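Home | Student Reports | Missions | Contact

October
By Macarena Retamal

Student Project Report: Hymn Translation at Salinas Church

For our religion and community project, our group of three studied how Salinas Church put together its bilingual hymnal. The church owns 1308 printed song sheets, and 574 of them were in Spanish only. Pastor Lorena Henríquez let us use the office in the afternoons.

Melur Liem and I typed the lyrics. Maximiliano Riquelme checked the English against older hymnals. We finished 305 songs. Some verses would not fit the tune in English, so we left those in Spanish with a note on the meaning.
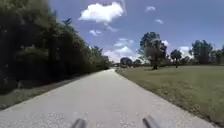
Paved path beside the trees and lawn.

The choir used four of our sheets at the evening service. Two had line breaks in the wrong place and were corrected. The remaining songs are listed in the appendix by first line.

This site uses cookies. Accept | Settings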